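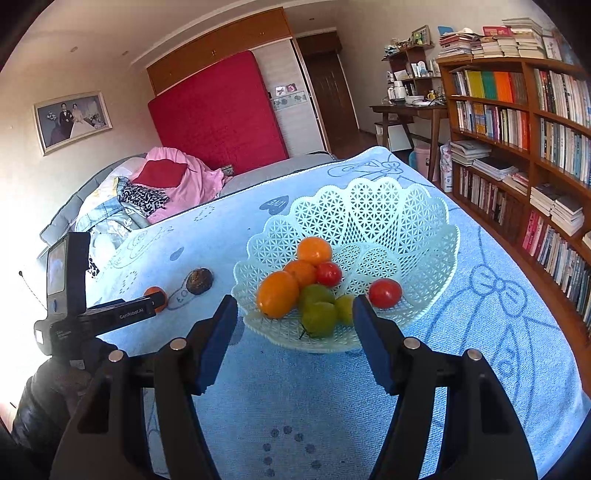
Chapter 8
Water Goes Downhill, and Other Surprises

Every landscape design begins with a drawing, and almost every drawing is of a dry day in July. The lawn is green, the terrace is level, and the little pencil people are holding drinks. Then the rain comes and holds its own design review.

This chapter is about grading and drainage. Students tend to treat the subject the way diners treat the small print about allergens, and for the most part they get away with it until their first built project. Mine was a courtyard in Sarnska, for a client named Ammann, who had asked for a sunken seating area and got, by the second spring, a pond. It was a good pond. Ducks came. The invoice for turning it back into a seating area came too, and it was addressed to me.

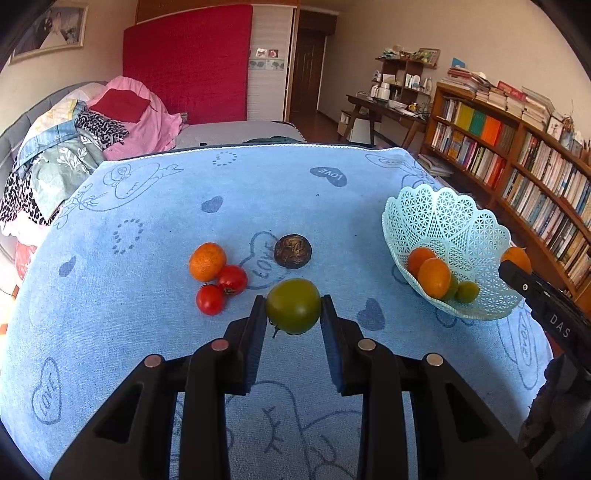
The mistake was an ordinary one. I had pitched the paving toward a single drain and set that drain at the point where it looked best, between two benches, a comfortable distance from where the water wanted to go. On paper the fall was fine. On site the crew had done what crews do and followed the stakes, and the stakes had followed me.

So we will start with the survey, before anyone is allowed near a planting plan. You will learn to read contours, to set spot elevations, and to work out a slope as a percentage. A path that drops 8 inches over 200 inches has a slope of four percent, which most people will walk up without complaint and most water will run down without being asked twice. You will also learn to stand outside in a bad coat during a storm and watch. I know of no software that does this for you, although Clestari, the package we use in the exercises, will draw very handsome blue arrows.

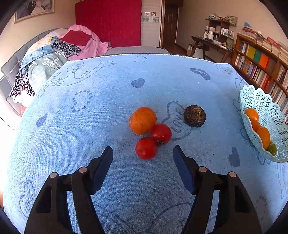
Mirjam Aigner
Landscape architect and lecturer in site engineering

The first half of the chapter deals with surface water: swales, crowned paths, and the humble business of tilting a terrace away from a house. The second half goes underground, to pipes, gravel trenches and dry wells. We finish with the Flutadgate case study, a hillside garden of nearly 30 terraces where the designer got the drainage right and the steps wrong – you may find this comforting.

Before reading on, go and find the lowest point of the yard, street or parking lot nearest to you. Sketch it from memory first, then walk out and check. Keep both sketches. You will need them for Exercise 8.1.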